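5.3 What went wrong with the fingers

We promised ourselves we would write this section the way we talk about it in the lab, so please forgive the tone. Most of the failures in our 555 logged trials were boring. The policy reached for the wrong spot, or it ran out of time, and we reset and tried again. The one I want to spend time on is different, and it cost us most of December.

Our setup (we call the arm and its controller Plinula, see Section 3) handles soft things stretched over or hung on hard things: covers, slings, fabric seats. The Lepik gripper we use on it has two rounded fingers that close in parallel, and it decides whether it's holding something by looking at motor current. If the current climbs past a threshold before the fingers are fully shut, that counts as a grasp. It's a simple rule and it had been good to us for a long time. On boxes and bottles I don't think it ever gave us a reason to worry.

Fabric broke it. The first time I noticed was on a Thursday, well after the rest of the group had gone home, when the arm lifted off from a folding frame with its status light saying it had a grasp and nothing at all between the fingers. I assumed I had mixed up two log files. Then it did the same thing again on the next run, and I stopped assuming.

So we went back through the logs by hand. Of the 555 trials, 100 were marked as a successful grasp by the gripper and as a failure by the person scoring the run. That's a lot of disagreement for a signal we were feeding straight into the policy as if it were fact! The policy had no reason to doubt it either. Once the grasp flag went up, it moved to the pull phase, and it stayed there, pulling on air, until the timeout.

We found two causes, and they pile on top of each other. The first is stiction in the finger drive. When the fingers have sat still for a while, the current needed to get them moving is higher than we had measured on a warm gripper, and the early part of that spike could poke through the threshold. The controller was supposed to ignore the first stretch of the closing motion for exactly this situation. It did, but the ignore window was set in milliseconds and the closing speed had been lowered for fabric work (my change, I'm afraid), so the window ended while the spike was still going on. I had read that part of the code several times and missed it every time.

The second cause is the one I'd call a safety matter. With a cover pulled tight over a frame, the fingers sometimes press against the cloth from the outside as they close. The cloth pushes back. The current goes up, the flag goes up, and now the arm starts a pull while leaning on a structure it isn't holding. In 9 of the 100 false grasps the fingertip then slid along the fabric and knocked into the hard parts next to it. We run with a force limit at the wrist, which stopped the arm each time, and no person was inside the work area. Still, a stop that depends on hitting something first is not the kind I like to lean on.

The wrist view is what made the problem easy to see once we started looking. We had been recording it all along for training and had hardly used it for checking. In a frame like the one in Figure 7 a person can tell in a moment that the fingers are empty, even with only a narrow gap between them and the fabric so close by, and the gripper's own sensing can't make that call.
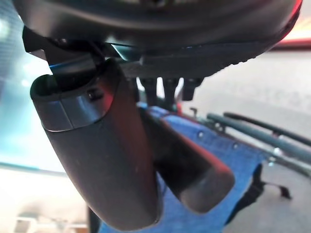
Figure 7. Wrist camera view during fabric work. The two gripper fingers are empty, with blue fabric and dark gray rails close by.

The fix came in three steps, and only the last one is at all clever. We changed the ignore window so it counts finger travel in place of time. We added a short warm-up motion, open and close in free space, before each batch. And we trained a small classifier on wrist frames, which we named Gernent, to vote on whether there is cloth between the fingers. The arm may start a pull only when the current rule and Gernent agree. We labeled 799 frames for it by hand over a couple of long afternoons, and I still see gray fingers when I close my eyes.

Gernent has trouble of its own. It's weakest when the cloth sits right behind the gap, as you might expect, and it gets worse when the fingers themselves pick up reflections. When it's unsure we treat the answer as "no" and let the arm back off and try again. That makes the whole thing slower, and some runs now time out that would have gone fine before. I'm okay with that trade for now – I would much sooner explain a slow robot than a bent frame.

One loose end. The Amonach controller we borrowed for the comparison in Section 6 uses a similar current rule, and we haven't checked whether its window has the same problem. The grasp numbers we report for it there come from the human scorer only, and we would ask readers to treat its own grasp flag with the same caution we should have given ours.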